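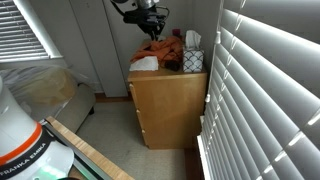 Plain bedside cabinet with three handleless drawers

Are drawer "treatments" worth paying for, or is it just wax in a nice tin?

Home and Garden > Furniture > Care and repair
Posted by Elisa Marchetti, Tuesday, October 25, 2022
3 replies

I've got a bedroom set in light wood, the plain sort with no handles, where you get your fingers over the top of the drawer front and pull. Since the weather turned the drawers have started to stick. The bottom one on the chest is the worst. It comes out a hand's width, then one side goes ahead of the other and the whole thing jams, and with no handles there's nothing decent to get hold of. I broke a nail on it last week and said something my mother would not have liked.

I took a photo into the furniture shop in Julstead and asked what they'd suggest. The man there tried to sell me a thing called Brurulard Drawer Treatment. It's £40 for a small tin. According to the leaflet it "feeds the timber", "restores natural glide" and "seals against seasonal movement", and you are meant to do it twice a year for ever. He also said that for £44 on top they would send someone round to put it on. When I asked what was in it he said it was a blend. A blend of what, he couldn't say.

I'm not against spending money if it does something. But I used to share a house with someone who spent a fortune on feeding a leather sofa and it cracked anyway, so I don't believe in feeding furniture. Wood is dead, isn't it? What is it supposed to be eating?

What I would like to know:

Does any of this stuff do more than a candle stub would?

Is it daft to sand the drawers? My neighbour says yes, my brother says no, and neither of them has ever done it.

The set is not old and the drawers run wood on wood at the sides, no metal runners that I can find. They don't have a maker's name. I'd also be glad to know if it's going to sort itself out in spring, in which case I will simply wear the clothes from the top two drawers until then.

Please don't tell me to buy new. I priced up a similar set and it came to nearly £700.

Riaan Sithole
Member, Julstead

Keep your money. I did joinery for a good part of my working life and I have never met a tin of anything that feeds wood. The tree stopped eating when they cut it down.

The sort of thing they sell for this is usually a soft wax, sometimes with a bit of oil and a lemon smell in it. I haven't had the Brurulard tin open so I won't swear to what's inside, but if the shop can't tell you either, then neither of us knows what you'd be paying for. Wax does help a drawer to slide, to be fair. A white candle costs next to nothing and helps it to slide about as well. What wax won't do is make a drawer that is too big for its hole any smaller, and in a damp autumn that is generally what you've got.

Wood takes up moisture from the air and gets wider across the grain. Lengthways it hardly moves. So a drawer side that stands on its edge gets a little taller, and if whoever made it left no room above, it binds. When the heating has been on for a few weeks it often lets go again. "Seals against seasonal movement" made me laugh. A rub of wax slows the damp down a bit, and then one wet fortnight goes by and it's in there all the same.

Before you do anything, find out where it is touching. Empty the drawer first. People always want to skip that and then wonder why it's heavy. Take it right out. Some have a small stop at the back, a bit of wood or plastic that turns or presses down, so feel for it before you heave. Then look along the top edges, the bottom edges and the outside of both sides. The places that rub will be shiny, or a darker colour than the rest. If you can't see them, scribble lightly with a soft pencil along all the edges, push the drawer in and out a few times and see where the pencil has smeared.
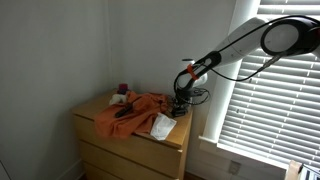

Once you know where it rubs, candle that place and the part of the carcass it runs against. Do both. Rub it on hard, work the drawer in and out, rub again. If it then goes well enough, stop there and put your socks back in. I mean it. The number of drawers I've seen that were sanded in November and rattled like a tray of spoons by July would fill a van.

If it still binds, you can take a very little off. Fine paper wrapped round a flat block, go along the grain, only on the shiny places, and try the drawer every few strokes. Don't do it on the front. On a handleless chest the front is what you see, and the gap between one front and the next has to stay even or it'll look wrong every time you walk in.

Also check that the chest is standing level. Yours jams with one side ahead of the other, and that can be a cabinet that's gone out of square. Carpet is a terrible thing for this, with the gripper strip along the wall lifting the back feet while the front ones sink. Measure corner to corner across the drawer opening, both ways. If the two measurements differ, push a bit of thin card under the low foot and try again. I've been paid to visit houses where a folded beer mat was the whole repair. I did feel bad about the bill.

Kagiso Motaung
New member

I use Prasto spray on mine and its brilliant, smells lovely too. Just spray it in the gap and leave overnight, no need to take the drawers out or any of that. Mine are metal runners mind you so I don't know if that makes a difference. Also my cousin keeps a bar of soap in with her jumpers, she says it keeps the drawer moving and the moths off. Not sure I believe the moth part.

If its the top one sticking it might just be too much on top of the chest pressing down on it.

Bheki Chauke
Regular, furniture and floors

I'd go along with most of what Riaan wrote and hardly any of what came after it. Please don't spray anything into the gap on bare wood. You can't see where it lands, it collects dust and fluff, and if it has silicone in it then no finish will stick there later. On metal runners it may be fine. Elisa hasn't got metal runners.

And go easy on the soap. My gran used it as well, everybody's gran did, but soap draws damp, and damp is what you're trying to get away from. It works a treat for a month. Then it goes gummy. Candle is better, and plain beeswax is better still if you happen to have some in, though I wouldn't make a special trip.
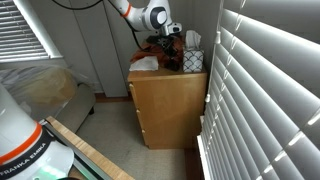 Where I'd be more careful than Riaan is on the sanding. He's assuming solid wood all through. A lot of recent light-coloured sets have solid fronts or edges and something else for the sides and bottoms, and some have no solid wood anywhere except possibly the feet. Pull the drawer out and look at the top edge of one side. If the grain on the face carries over the edge in a way that makes sense, it's probably solid. If you see thin layers like a sandwich, that's ply. If there's a strip stuck on and something that looks like pressed biscuit behind it, don't sand it at all. You'll go through the surface in no time and the crumbly part underneath will swell much worse than before. Ply and board don't move with the seasons in the same way either, so if that's what you find then I'd look at the base before blaming the weather.

By the base I mean the thin panel that the clothes sit on. It slides into a groove, and when it's overloaded it sags in the middle and drags on whatever is underneath. This is my main suspect for any bottom drawer, as that's where people put jeans and spare bedding. Look at it from the side with the drawer loaded. If it's bowed, empty it, turn the panel over if it'll slide out at the back, and put it back with the curve facing up. It's free. It won't last for ever but neither will a tin of blend.

As for damp, I'd get a cheap humidity meter before I bought anything in a tin. I don't trust the cheap ones to the last digit, mind, only to tell me whether the room is on the dry side or soaking. Mine says 40 per cent in the bedroom on a cold, bright day with the radiator on, and the drawers in there slide happily. It climbs a lot when we dry washing in the next room and that's when they start to grumble. Pull the chest a couple of fingers' width off an outside wall too, so that air can get behind it.

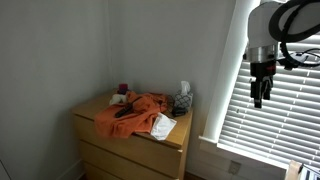
Chest of drawers in a corner, next to a window with blinds

A chest beside a window gets the worst of both, sun on one side and cold glass in the evening, and I've known one side panel to move more than the other. I can't prove it did any harm. If you have another wall free, try it there for a few weeks and see, but I wouldn't rearrange a whole bedroom on the strength of it.

On whether a lot of stuff on top makes a top drawer stick: it can if the top is thin and the load is a television. With ordinary bedroom bits and pieces I doubt it very much. Clearing it off costs nothing, so by all means try, but Elisa said the bottom drawer was the worst and the weight of a hairbrush isn't getting down there.

About the home visit. There's an outfit called Msimang that does the rounds near us offering the same kind of thing, and my sister had them in. The fellow was pleasant enough. He took the drawers out, brushed the fluff off the runners, rubbed something on and put them back, and they ran better afterwards. She put it down to the treatment. I put it down to the brushing. We've agreed not to discuss it at meals.

Elisa Marchetti
Original poster

Thank you all, and sorry Kagiso, I'm not going to spray it.

I emptied the bottom drawer and took it out. There was a sock down the back, quite flat. The base does sag, Bheki, I could see it once I got down on the floor with a torch. It wouldn't slide out at the back, it's pinned, and I didn't like to start pulling pins at nine at night. I've moved the bedding to the top of the wardrobe and done the candle on the sides and the runners. It comes out straight now, with a bit of a squeak.

I couldn't work out from the edge whether it's solid or not. It looked like wood to me but then I suppose it would. I've left the sandpaper alone. If it goes stiff again I'll have a look at those pins. What do I need to get them out without splitting anything, pincers?

Riaan Sithole
Member, Julstead

Small pincers, yes, with a bit of card under the jaws so you don't bruise the wood. If the heads are sunk, lift the panel gently from inside first and they'll usually rise with it. Keep the pins and put them back in fresh holes.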